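Mullau brings leafy Tinum wallpaper to small workrooms

November 20, 2024 - Mullau is delighted to add Tinum, its leaf-and-berry wallpaper, to the Pliver range for workrooms and hobby corners. We drew the first vines in June and have been itching to show them ever since!

Tinum comes in 3 colorways and in rolls that cover up to 11 feet of wall. The first run is 800 rolls, with 400 set aside for the Mittal showroom. The leaves are big and the berries small, so the pattern holds up well behind a busy table - even one piled with parts and packages.

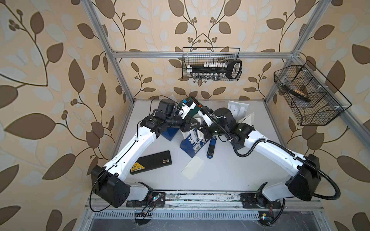 Taupe-brown and cream leaves on three walls around a white tabletop.

Samples are free and can be ordered from the Mullau studio starting today.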